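Contact labels from motor current, part two

The first version of the labeller used a fixed threshold on wrist current and marked contact whenever the reading went above it. It worked on pegs in a bare tray and fell over on the PC disassembly runs, where the arm's own cable drags enough to trip the threshold in free air.

The new version subtracts a predicted current for the same pose and speed, then labels the residual. The predictor is a small regression fitted on 2,000 free-air moves. I kept it linear in the joint terms, with one extra term for direction reversals.

Tested on 657 segments labelled by hand, false contacts dropped a good deal. Missed contacts went up slightly, nearly all of them light touches on cables, where the residual sits inside the noise. Widening the window to 20 samples got some of those back at the cost of blurred onsets, so I have left it short.

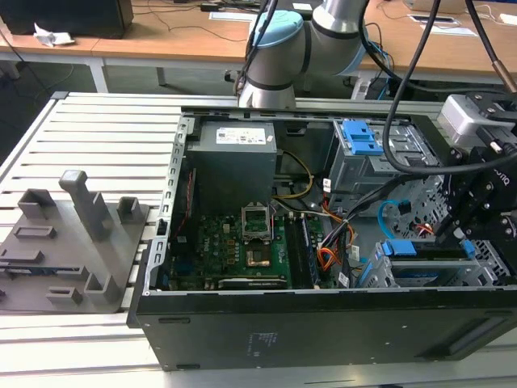 Gripper at the upper right of the open case, fixture tray to the left.

Drive cage approaches are still the worst group. I refit the predictor after every cable change now, and the Hashmi split in the repo has the old fits for comparison.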